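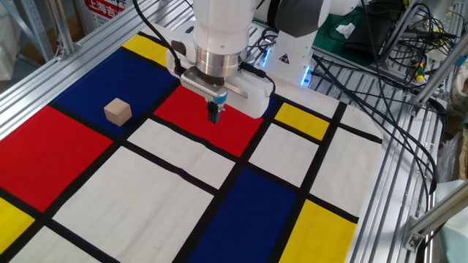

We came to the Flarkmont lab in September to see two grippers before we buy one, and Khurram Orakzai gave us the whole morning. Our group was three people: me, Elmarie Mnguni and Lucian Ardeleanu, who will have to program the thing later. The first station had the parallel gripper from Podeo, with two short black fingers, on a white arm. Under it they had put a cloth with big red, blue and yellow fields and thick black lines. I thought it was decoration, but Khurram explained that they name the places by color, so the operator can say "the wooden cube from the blue field to the red one" and everybody understands the same. The cube was plain wood, without any marker on it. I liked this, because our own parts have no marker also.

Lucian asked for slow speed first and then for the normal one. The fingers closed softly and I did not hear any knock. Khurram told us the stroke is 70 mm, and that they changed the finger pads after 600 cycles in their own test. For our small boxes the stroke is enough. For the larger ones Elmarie has doubts, and so have I. 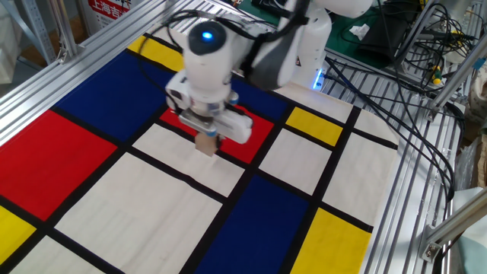

The second gripper, from Barros, was at the same station and on the same type of arm. It is heavier and it has force control inside, so the controller does less. Lucian preferred it at once. My impression was more mixed – the release was a little slow, and you must open a separate program to change the force. With the Podeo one Khurram changed it in the same window where he teaches the positions.

We did 11 picks with each gripper, always with the same kind of cube. The Barros lost none, the Podeo lost one when Elmarie turned the cube by hand to a bad angle. I do not think this decides anything. We should repeat it with our own boxes.

Prices we will receive by e-mail from Hjørdis Sjögren. She also promised to ask if we can borrow both grippers for 5 weeks. Parking is behind the building, and please bring closed shoes, they check at the door.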